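How to Clear Out a Junk Drawer and Keep It That Way

Posted by Lorraine Pearce

I put this job off for ages. Our junk drawer is the one to the left of the stove, and it had reached the point where you had to slide a hand in flat and push down the takeout menus before it would open at all. My neighbor Wendy came over to borrow a tape measure in January and I couldn't get it out. We used hers in the end (it was in her car the whole time).

So I did it, and then I did the one in the hall, and then my sister's. By the third drawer I had a way of working that I like, and here it is.

What you need

An old bedsheet or a big towel
A few bowls or shoe boxes
A trash bag
A damp cloth
A marker and some masking tape
A jar with a lid
30 minutes, and a bit more if your drawer is like mine was

Step 1. Take the whole drawer out

Don't pick through it in place. I tried that first and all I did was move the batteries from the front to the back. Most kitchen drawers lift up and off their runners once you pull them all the way. If yours has little plastic levers on each side, press one up and one down while you pull. Carry it to the table, spread the sheet, and tip everything out. It's loud and it's very satisfying!

Wipe the drawer while it's empty. Mine had a layer of crumbs, pencil dust and something sticky in the back corner that took hot water and some patience.

Step 2. Pull out the easy trash

Go fast here. Dried-up pens, menus from places that closed, twist ties, receipts so faded you can't read them. Test each pen on the back of an envelope and let it go if it doesn't write by the second squiggle. Dead batteries go in their own bag, not the trash – our hardware store takes them at the counter, and lots of libraries do too. Put a strip of tape over the ends of the lithium ones before you drop them in.

Step 3. Sort by where you'd use it

This is where I changed my mind halfway through. I started out sorting by what things were, so all the metal bits went together, and I ended up with a bowl that had picture hooks, a bike key and a corn holder in it. Sorting by room works much better. Bowls for me were: kitchen, desk, tools, sewing, car, and kids.

Once a bowl fills up, walk it to its room and put it all away before you start on the next. If you leave six bowls on the table, you'll be eating supper around them. Ask me how long.

Step 4. Choose what gets to stay

A junk drawer is a good thing to have, I think. You only want it to hold what you reach for in a hurry. Mine now has:

Scissors
Masking tape
One working flashlight
AA and AAA batteries, in a sandwich box
Two pens and a pencil
The tape measure, right at the front
Birthday candles and a lighter
Rubber bands, kept around a piece of cardboard

Cut-down cereal boxes make fine dividers. I measured the inside of the drawer, trimmed the boxes a half inch lower than the sides, and taped them to each other so they don't slide. I did buy a bamboo tray for the hall drawer, and it looks nicer, but it doesn't fit nearly as well.

Step 5. Deal with the mystery pieces

You'll have some bits left on the sheet that came off of something. Caps, feet, pegs, clips, game pieces, the end of a who-knows-what. I used to throw them straight out, and then a week later I'd find the thing they belonged to.

Now they go in the jar. Write the month on a piece of tape, stick it on the lid, and put the jar somewhere people will see it. Ours sits on the windowsill. My brother-in-law Dennis found the foot of his card table in there, and I found a shelf peg I'd been replacing with a folded matchbook.

After six months, tip the jar out on a plate and have one last look. Anything with a match goes home, and the rest can go. Keep small pieces well out of reach if you have toddlers or a puppy around.

Step 6. Do a two-minute tidy

I do mine when I change the kitchen calendar page. Pull out the menus, test the flashlight, move any strays to the jar. Then shut the drawer and check that it closes all the way – if it doesn't, it's usually the scissors.

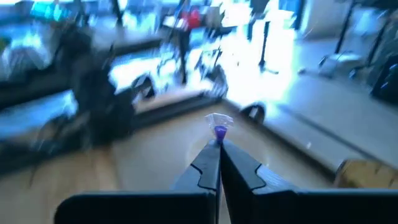
Small purple plastic piece, fingertip size or so.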